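Open up an old tower before you bin it

I love an old desktop. Get the side panel off and there's a whole little town in there – green board, four black memory slots in a row, a cable tie doing its best with the coloured power wires.

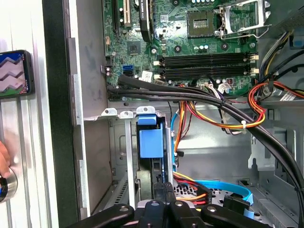 Karnstead Computer Club

Every school kid should get 20 minutes with one of these! An empty processor socket teaches more than my last 15 slide shows. And leave the cables on the floor while you're at it. Tidy can wait until Friday.
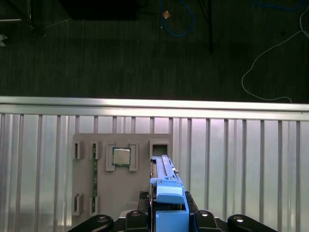
Blue and white cables on the carpet.

Bring a screwdriver, and bring a neighbour.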